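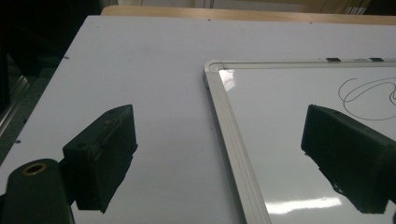

Cómo limpiar una pizarra blanca sin comprar la mitad de la droguería

25 feb 2022

Hay una cantidad sorprendente de productos para borrar una pizarra blanca, y una cantidad todavía mayor de consejos. Alcohol, pasta de dientes, laca, aceite de cocina, vinagre, toallitas de bebé. He probado casi todos y me fío de muy pocos. Lo que sigue sirve para una pizarra de superficie brillante con marco de aluminio, de las que se pueden tumbar en una mesa.

Qué hace falta

Dos paños de microfibra limpios
Agua templada
Una gota de lavavajillas
Alcohol isopropílico, solo para lo que se resista
Un cepillo de dientes viejo para el marco

El spray Plikoler, que me costó 9 euros, no está en la lista. Lo comparé con el agua jabonosa en dos mitades de la misma pizarra y no supe distinguir una de otra. Huele mejor, eso sí.

Paso 1. Descolgarla, si se puede

En vertical el líquido escurre hasta el perfil inferior y se queda ahí. Sobre una mesa se trabaja mejor. Conviene que la mesa esté limpia, o al darle la vuelta a la pizarra habrá que limpiar también la parte de atrás.

Paso 2. Borrar en seco

Con el paño seco, sin apretar. Los garabatos recientes salen casi enteros. Si el paño arrastra una sombra gris, está sucio: se cambia por el otro. Muchos borradores de fieltro llevan meses sin lavarse y luego le echamos la culpa al rotulador.

Paso 3. Agua y jabón

Una gota en un vaso de agua basta. Se humedece el paño, se escurre bien y se pasa de arriba abajo. Después, otra pasada con agua sola. Este aclarado se lo salta todo el mundo, y el resto de jabón deja una película en la que el rotulador patina.

Paso 4. Las manchas viejas

Antes del alcohol, pruebe a repasar la línea con un rotulador de borrado en seco y limpiarla enseguida. Parece un truco de vídeo de treinta segundos y yo tampoco me lo creía, pero con tinta seca de varias semanas me ha funcionado más veces de las que ha fallado. Con rotulador permanente, a medias.

Si queda rastro, alcohol en una esquina del paño y prueba previa en un borde. No lo eche directamente sobre la pizarra.

De la pasta de dientes no quiero saber nada. Lleva abrasivo. Quita la mancha y también el brillo, y donde no hay brillo la tinta se agarra.

Paso 5. El marco

Los perfiles con ranuras acumulan polvo de tinta. Cepillo apenas húmedo, a lo largo de la ranura, y paño seco detrás. En las esquinas de plástico, nada de alcohol si no se sabe cómo reaccionan.

Paso 6. Mirarla de lado

De frente, cualquier pizarra parece limpia. Hay que agacharse y buscar el reflejo de una lámpara: las zonas donde la luz se ve turbia necesitan otro aclarado.

Cada cuánto

Los fabricantes de limpiadores recomiendan hacerlo a diario, lo cual no me extraña. En casa la borro en seco al terminar y la lavo cuando empieza a verse gris. La última vez fue en diciembre y sigue pasable.

Si después de todo esto la tinta vuelve a quedarse, lo más probable es que el recubrimiento esté gastado. Existen pinturas y láminas para renovarlo. La lámina que probé yo hizo burbujas y acabó en la basura.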